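Fruit table moves to the side hall from next week

11 Jun 2019

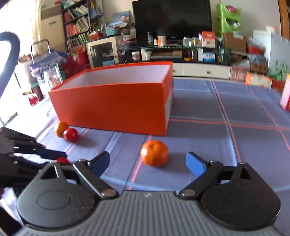

A mandarin on the checked cloth, with the red-orange box behind.

The Trerkau fruit table is moving. Starting next week it will be set up in the side hall, through the door next to the coat hooks, and it will stay there through the end of summer. The front lobby is being repainted and the floor is getting new tile, so the lobby will be closed to everyone except the crew.

Hours stay the same. The table opens at 12 and runs until the fruit is gone, which last month was usually well before three. If you come after work, ask at the desk whether a bag can be held for you. Bags are held until closing and then go back out for anyone to take.

Most of what we put out comes from the Graveo market on Clorik Street, which sets aside fruit that is ripe but too small or too marked to sell. We pick it up twice a week. In January we were getting almost nothing but citrus. Now it is a mix, with peaches and plums starting to come in and mandarins close to the end of their run. Expect a gap of a week or two with fewer easy-to-peel things for kids.

We gave out nearly 100 bags in May. The winter months were closer to 70. The pickup is a fixed size, so on busy days please take one bag per household until the last hour. After that, take what you can use.

A few notes on keeping fruit at home, as several people have asked. Mandarins do fine on the counter for a few days and last longer in the refrigerator drawer. Leave them out of sealed plastic, where they go soft and then moldy. Check the bottom of the bag when you get home and use any fruit with a split skin the same day. Peaches should sit out until they give a little near the stem — then they can go in the refrigerator. Plums are the same. Bruised pieces are good for cooking, and they freeze well once cut up.

Peels and pits can come back to us. The Hashmi garden behind the parking lot takes them for compost, and there are two lidded buckets by the gate. Citrus peel is fine in small amounts if you tear it up first. Please pull off the stickers. They do not break down, and we are still finding last year's in the tomato beds.

We could use clean paper bags with handles. Plastic grocery bags are not needed at the moment, as the cupboard is full of them. Leave paper bags at the desk any weekday.

The side hall has a step at the door. A ramp will be in place during table hours, and the desk can put it down at other times if you ring the bell. Street parking is open on the north side only while the work is going on. The lobby work is scheduled to take 18 days, but the table will not move back until September either way.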